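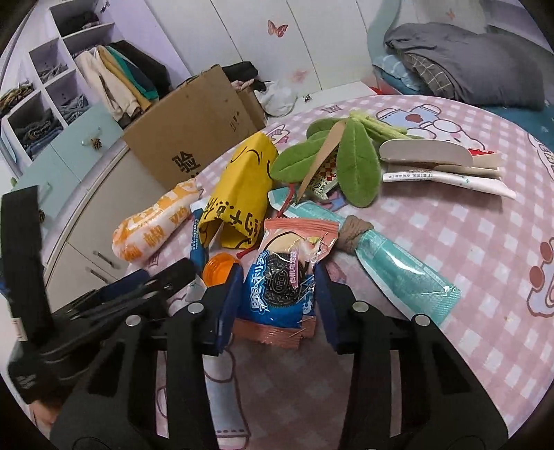
What Is a Snack Wrapper Made Of?

And where does it go when the snack is gone?

Cookies, bread rolls and snack sticks have something in common. Each one comes in a wrapper. You open it, you eat what was inside, and then you're holding a small piece of crinkly stuff that weighs almost nothing.

Most people don't look at it for very long. But a wrapper has a job to do, and it was doing that job for weeks or months before you opened it.

What the wrapper keeps out

Food changes when it is left in the open. A cookie left on a plate overnight goes soft, and a slice of bread left on the same plate goes hard. Both changes have to do with water.

A cookie is very dry. The air in your house has a little water in it, even though you can't see it. The dry cookie soaks some of that water up and gets soft. Bread starts out with a lot more water in it than a cookie has, so some of its water moves out into the air. (Bread also gets firmer for another reason. The starch in it slowly changes after baking, even inside a bag.)

A wrapper makes a wall between the food and the air. Water can't easily get in or out.

Air has oxygen in it too. We need oxygen to breathe, but it isn't good for food with fat in it, like chips, nuts and cream-filled cookies. Over time, oxygen changes the fat and makes it taste old and bitter. The word for this is "rancid."

Light can speed that up. This is one reason many chip bags are shiny on the inside. The shiny layer blocks light and also helps keep oxygen out.

Why it has layers

If you tear a wrapper slowly, you might see that the edge isn't one single sheet. Many wrappers are made of several very thin sheets stuck together.

A wrapper for a snack might have 4 layers:

The outside layer is clear plastic. It protects the printing from getting scratched.

Next comes the ink, with the name, the colors and the pictures. The ink is often printed on the back of the clear plastic, so your fingers never touch it.

Under that is a layer that keeps out air and light. It may be plastic with a coating of aluminum so thin that you could not pick it up by itself.

The inside layer is a plastic that melts when it gets hot. This is the part that touches the food, and it works like glue when the wrapper is closed.

Not every wrapper is made this way. Some have only one layer, and some have a clear window so you can see the food before you buy it. A wrapper with a window lets in light, so it is often used for food that will be eaten soon or that doesn't mind the light very much.

How it gets closed

Look at the two short ends of a cookie wrapper or a candy bar wrapper. They usually have lines pressed into them, like tiny ridges. This is called a crimp.

At the Stosberg bakery, the cookies ride along a moving belt, and a long roll of wrapper film is folded around them to make a tube. Two hot metal bars then squeeze the tube between one cookie and the next. The inside layer melts and sticks to itself. A blade cuts through the middle of the crimp, so the end of one pack is cut from the start of the next. The machine at Stosberg can close 400 packs in one minute.

Iker Bravo looks after that machine. Every morning he pushes a few packs under water in a clear tank and watches them. If bubbles come out, there is a hole in the seal. "You can't see a bad seal just by looking," he says. "The water shows you right away."

Some bags are puffed up like pillows. The gas inside is often nitrogen. Most of the air around you is nitrogen already, and it doesn't make food go rancid the way oxygen does. The puffed-up bag also works like a cushion and keeps chips from getting crushed.

What the words are for

A wrapper has to tell you things as well. The front has the name of the snack. The back or the side has the smaller print, and that is where you find the useful parts.

The ingredients are listed in order, starting with the one there is the most of by weight. If sugar is first, then there is more sugar than anything else.

The allergy information tells you if the food has things like milk, wheat, peanuts or eggs in it. This matters a lot to people who can get sick from those foods. If you have a food allergy, have a grown-up read the wrapper with you every time, even for a snack you have eaten before. Recipes can change.

The weight tells you how much food is inside. A small pack might say 30 grams. A big bag can look full and still weigh less than a small box of raisins.

The date tells you when the maker thinks the food will be at its best. It is usually printed by a separate machine after the wrapper is made, so it may be a little crooked or in a different color from everything else.

Snacks are sold all over the world, so the words may be in a language you don't read. The order of the parts is often much the same, and you may be able to find the weight and the date by looking for the numbers.

Where the wrapper goes

An empty wrapper goes into the trash in most places. At home that might be a bin in the kitchen, the bedroom or the hall. 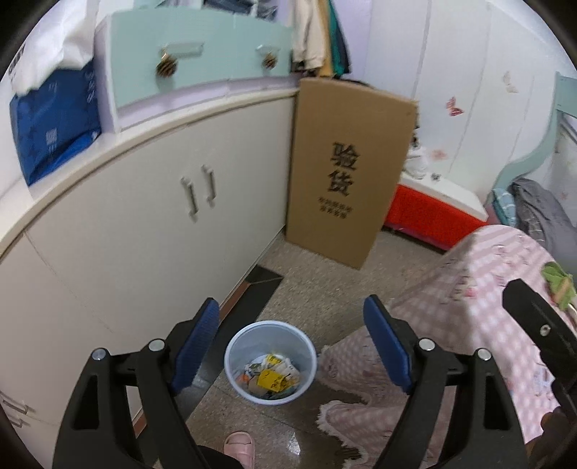 From the bin at home, the trash goes to a bigger can outside, and then a truck picks it up. After that, it depends on where you live. In some towns the truck drives to a landfill, where trash is pressed down and covered with soil. In other towns the trash is burned in a special plant, and the heat may be used to make electricity.

You might ask why wrappers can't go in with the bottles and cans. It comes back to the layers. To recycle plastic, you need to sort it so that each kind is with its own kind. A bottle is mostly one kind of plastic. A layered wrapper can be two or three kinds stuck together, with aluminum and ink between them, and it is very hard to pull them apart.

Wrappers are also light and flat. At a sorting center they can slip in with the paper or wind around the turning parts of the machines. Then the machines have to be stopped so that someone can clean them out.

A few stores and schools have a special box for wrappers. Gruvolstead Elementary put one outside its cafeteria and kept it there until May. The students counted what was inside before it was sent away, and the total was 3,836. Most were from chips and granola bars. If your school has a box like this, read the sign on it first. Some boxes take only certain wrappers.

Other kinds of wrapping

Paper bags are used for some bread and candy. Plain paper can often be recycled if it is clean, but greasy paper usually can't. Some paper bags have a thin coat of plastic inside. To check, tear a corner. If you see a clear film that stretches, it isn't plain paper.

Cardboard boxes are easier. Take out anything left inside, press the box flat and put it with the paper recycling.

Some companies are trying to make wrappers from just one kind of plastic, so that they will be easier to recycle. The hard part is keeping the food crisp for as long as the old wrappers did.

Try this: the cookie test

You will need two plain crackers or cookies of the same kind, a small plate, and a zip bag or a jar with a tight lid.

1. Put one cookie on the plate and leave it on a counter.
2. Put the other in the bag or jar. Press out the air if you're using a bag, and close it all the way.
3. Leave them both until the next day.
4. Break each one in half and listen. Does one snap more loudly?

Write down what you hear and feel. Then try it again on a rainy day and see if you get the same answer. Don't eat the cookie that was left out.

Words to know

Crimp: the pressed, ridged end of a wrapper.
Film: a very thin, bendy sheet of plastic.
Landfill: a place where trash is buried.
Nitrogen: a gas that makes up most of the air.
Rancid: tasting or smelling bad because the fat in the food has gone old.
Seal: the place where a wrapper is stuck shut.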